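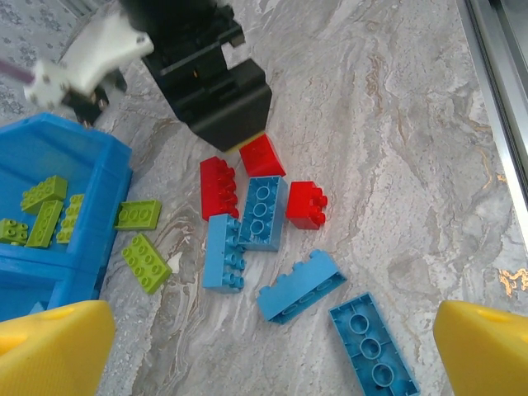

DANKWA, January – I think most families with toy bricks in the house sort them too much, and sort them the wrong way. I did it myself for years. I'd like to make a case for a plain tray, a hard surface and a lot less effort.

The bricks I mean are the large ones, in red, blue and lime green, the kind a small child can hold in one fist. A blue plastic sorting tray on a gray-and-white stone counter is enough equipment for them. You can spend a great deal more. Last fall I priced the Woteneo wall unit, with its clear drawers and printed labels, and for the size that would hold our collection the total came to $300 before delivery. My neighbor Adwoa Amissah bought it. Her drawers look very good from the hallway. Her children now ask permission before they open one, and I have seen the older boy stand there with a single green brick in his hand, reading labels, until he gave up and put it in his pocket.

Color is the first thing adults reach for when they sort. It is easy to see and easy to check, and a drawer full of one color looks like a job done. But a child who is building a tower doesn't usually ask for blue. She asks for a long one, or a flat one, or "the one like that one." If every long brick is mixed in with every short brick of the same color, she has to dig through three drawers, and by the time she has found it the tower is on the floor.

Sorting by shape works better for building. It is also harder to keep up. A brick lying on its side with the studs pointing away from you doesn't look much like the same brick standing up, and a four-year-old will put it wherever it seems to belong. I used to go behind my daughter and correct her. It took me an embarrassingly long time to see that I was the only one in the house who cared about the result.

So my position is that the tray should be used at the start of play and left alone at the end. Pour the bricks out. Let the child pull what she wants into the tray, by whatever rule she likes that morning. Red ones, small ones, ones that feel nice. When she's finished, everything goes back in one bin, mixed. The sorting was part of the play and it doesn't need to be saved.

I've had arguments about this. Kiri Hapeta, who ran the toy library here before it moved, told me that a mixed bin teaches children to be careless. She ran hers out of 2 tall cupboards, and every set was checked in against a card. I respect that, and for a library I would do the same, as the next family needs a full set. A home is different. If a brick is missing at home it's under the couch, and it will still be there in the spring.

Fiifi Zakaria wrote to me after my last column with a better objection. He has twins, and he says that without fixed places the two of them fight over the good pieces. I don't have an answer to that from experience. I have one child. I would try two trays and one pile before I tried labels, but he may have done that already.

Then there is the question of where. I know people who feel strongly that toys stay out of the kitchen, and I understand it if the kitchen is small or the stove is on. I still prefer a counter to a rug. Bricks slide on stone. You can sweep the lot across with your forearm, and nothing gets buried in the pile of the carpet. On a marbled top with swirls all through it, the red and the blue are easy to pick out, and I find lime green easy too, though my husband says otherwise. You can stand up straight while you help, and if you're over 35 you will notice the difference by the end of an hour on a floor.

The drawbacks are real. It is loud. Plastic dropped on stone makes a noise you can hear upstairs, and pieces go off the edge. A child needs a steady stool and somebody beside her, and the whole thing has to be cleared before supper. I clear ours at five. Some days I'm glad to.

I should say something about money, as I get letters about it. Our bricks came from three places: a birthday, a yard sale and a bag from Yurani Paucar when her youngest outgrew them. The bag was mixed, obviously, and had a spoon in it. None of these bricks arrived in a system, and they have never needed one. Before you buy drawers I would put the same money toward more bricks – used ones, washed in warm water with dish soap and left on a towel overnight. A child runs out of long bricks well before she runs out of places to keep them.

What I would keep is the tray. It gives a child an edge to work inside, and it makes a small job out of a big pile. Ours has been a parking lot, a bakery and, for most of one week, a hospital for bricks that had been bitten. Zuweira Abugri, who taught kindergarten down the street from us, told me she judged a tray by whether the children could carry it level, and I haven't heard a better test. If it is too big to carry, they will leave it where it is and it becomes furniture.

Adwoa has offered me her wall unit at half price. I've told her no, but I did ask if she would sell the bricks.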